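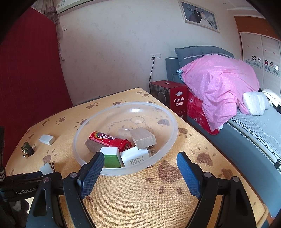 Kári Hjaltadóttir wrote in to say that vinegar had done nothing for a red doona cover that bled onto everything else in the load, and that our old answer on the subject should come down. We agree. It has been replaced below.

Washing printed and dyed fabrics: your questions
Updated 22 Dec 2022

Does vinegar or salt set the dye?
No. Neither will fix the dye in finished fabric you've bought from a shop. Wash the item by itself in cold water until the rinse runs clear, then put it in with similar colours.

How do I test for bleeding?
Wet a corner, press it between two white paper towels and leave it for 15 minutes. Any colour on the paper means it should be washed separately. Test the darkest part of the print, and test the binding as well if it's a different colour.

Something has already bled. What now?
Keep it out of the dryer. Soak it in cool water with an oxygen bleach, following the packet, and check it every hour or so. Wool and silk shouldn't go in oxygen bleach at all.

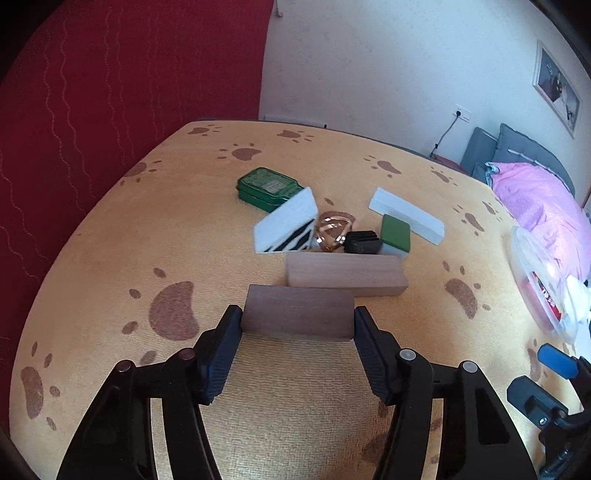 Frida Oddsson

Can I iron over a print?
Turn it inside out and use the setting on the care label. If the print feels rubbery, put a clean tea towel between it and the iron. Prints that have gone tacky with age shouldn't be ironed.

Why has my print faded on one side only?
Usually the sun. Dry things inside out, in shade if you have it, and bring them in once they're dry. On the line in July this matters much less than it does in summer.

Is cold water enough for bedding?
For ordinary use, yes. After illness, go to the hottest wash the label allows. If the label says cold only, add a laundry sanitiser that works in cold water.

How full should the machine be?
Loosely filled, with space at the top for your hand. Large throws and blankets go in alone. We had almost 17 questions about this last winter, most of them about top loaders.

Related
Reading a care label
Getting candle wax out of a tablecloth
Storing blankets over summer
Line drying in wet weather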